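Search this site
Search for posts, people, places
Go

Bags inside bags: an afternoon with Kristaps Org

I've wanted to talk to Kristaps Org ever since I found his little newsletter, Trasent, which comes out whenever he feels like it and is entirely about bags. Shopping bags, bread bags, the tote you got free with a magazine and have carried for nine years. It has 300 readers and I think I've forwarded every issue to my sister. So when he said I could come by his place in Vemham and talk while he sorted, I said yes before I'd even looked up the train!

He'd told me there would be coffee. There was coffee, and there were also bags on pretty much everything you could put one on.

"I do this twice a year," he said. "Once in the spring and once before November, when everybody starts buying too much food. If I skip it, I can't close the cupboard under the sink."

Kristaps grew up over a grocery store called Trornatell, where his aunt worked the register, and he says that's where it started. She folded every plastic bag that came through the apartment into a tight triangle and kept them in a cookie tin. He can still do the triangle, and he did one for me while he was talking, without looking down. I tried it and got something closer to a dumpling.

"You're squeezing too early," he told me. "Get the air out first. Lay it flat, run your hand up from the bottom, then fold it the long way. People go straight to the triangle and trap all the air in there."

I asked if he still folds all of them like that and he laughed at me.

"No! Who has the time? I fold the ones I like. The rest get stuffed into a bigger one, same as at your house."

(It is the same as at my house. I didn't know it showed.)

What I really wanted to hear about was plastic versus cloth, because I have a drawer full of totes and a guilty feeling about all of them. Kristaps isn't very interested in guilt. He cares about how a bag behaves on a table. 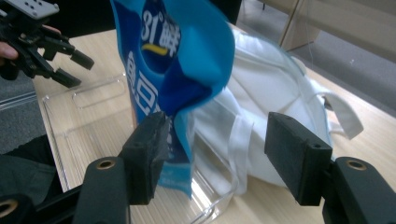

"Plastic remembers," he said. "You crumple it once and it keeps the crumple. Printed plastic especially, you get these creases going right through the lettering and they never come out. Cloth forgives you. You drop a cotton bag and it just sort of lies down."

He has a soft spot for the printed ones anyway, and blue is his favorite. He likes big characters, two shades of the same color, any kind of yellow squiggle somebody in a design office had to argue for. He doesn't read Chinese, but he loves a bag with Chinese on it and will keep one long after it's any use for carrying things.

"Somebody picked that blue," he said. "There were probably meetings."

With totes he's a lot stricter. Plain is fine, white is fine if you're willing to wash it, and the handles matter more than anything else. He wants them long enough for the shoulder over a winter coat, and he wants them sewn down in a box with a cross through it. His best one came from a market stall run by a Mrs. Butkienė, who charged him 5 euros and told him not to put it in the dryer. He put it in the dryer. He now uses it for onions.

So how many bags does one person need? I figured he'd dodge that, but he'd given it some thought.

"Two cloth ones by the door, one in your coat, and a small pile of plastic for wet things. Swimsuits, fish, muddy shoes. Everything after that is a hobby, and that's okay, mine's a hobby."

Before I left he made me take one home, a thin green thing from a shoe store, folded into a perfect triangle. It's on my desk right now and I haven't had the heart to open it. The next issue of Trasent is going to be about zippers, he says, and whether a bag with a zipper is still a bag or has turned into luggage. He's leaning toward luggage. I've already told him I disagree, and he's asked me to put it in writing.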